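Is it worth paying for the 15 KG washer when the 10 KG one is free? 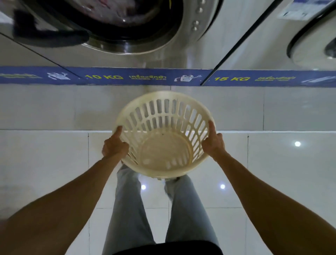
Last edited: Thursday, August 29, 2024

skevton_laundry_skeptic
I've moved into a place with no washer and I'm using the coin laundry down the street. The machines are front loaders, side by side, and the strip underneath gives the size in yellow: 10 KG under one, 15 KG under the next. The rest of the yellow lettering on the strip is in Thai, which I read badly, though I do know เครื่องซักผ้า means washing machine, so thanks for clearing that up.

The bigger one costs more per wash. My neighbor swears you should always take it because clothes "need room to breathe" and come out cleaner. I think this is the kind of thing people say after they've already paid extra. I have one person's clothes, a lot of them dark red and pink, plus towels and a sheet every other week. I don't own a scale and I'm not going to buy one to do laundry.

So, two things. Does the extra room do anything for an ordinary load? And how am I supposed to know what 10 kilos of clothes looks like? I'm also suspicious of the number itself. Is it dry clothes, wet clothes, or whatever the sales department felt like that morning?

Edit: several people asked what detergent. Fundis liquid, the store's own cheap one. I don't believe it matters much.

randis_refugee
The number is dry weight. Everybody in the business uses dry weight, because wet weight would depend on how wet.

What I'd be careful about is treating it as a target. Ten kilos is a great deal of clothing for one person. A pair of jeans plus a few shirts and a week of underwear won't get near it. I used to share a laundry room at the Randis apartments, and I weighed my stuff there on a luggage scale, mostly to win an argument. One bath towel was 415 grams, and it was a thin one. My T-shirts were lighter than I expected and my jeans were heavier. A whole bag that I'd have called "a big load" came to 2,875 grams. You would need three of those bags to even start worrying about the small machine.

As for room to breathe, your neighbor is half right. In a front loader the clothes get lifted and dropped, and that's where most of the cleaning comes from. Jam the drum full and nothing drops. Look through the glass once it's running. If you can see the clothes falling over each other, there's enough space and you can keep your money. If it's one solid lump going around, take some out.

The other direction can go wrong too. A few things in a very large drum tend to bunch up on one side, and then the machine has trouble with the spin. I have seen a single wet sheet make a 15 kilo machine bang like somebody was locked inside. I would not call that cleaner.

I'd use the big one for a comforter and skip it otherwise. Even then I'd read the tag on the comforter first.

salcedo_spin
always get the big one, its only a little more and you can do everything at once. I put in 300 to 400 grams of powder and it comes out smelling amazing. Never had a problem

randis_refugee
Please don't do that with the powder. That's many times what most boxes tell you to use, and front loaders want less soap than people think. What smells amazing is the detergent you didn't rinse out. If the towels feel stiff or a little slick, run them again with none.

And "everything at once" is bad advice for the person asking, who has a lot of red clothes. Put those with a white sheet and you'll have a pink sheet, in any size of machine.

skevton_laundry_skeptic
OK, the bag weights are the first real numbers anyone has given me, so I'm marking that one as accepted. I'm less sure about the dry weight thing, as I've only got your word for it and the label on the machine is too small and faint for me to get anything out of. But if I'm nowhere near the limit then it hardly matters which it is.

I'll stay with the 10 KG and do the reds by themselves. I tried asking the neighbor how much a comforter weighs and got the breathing speech again.

Title should say "cheaper," by the way. Neither machine is free. I can't find how to change it.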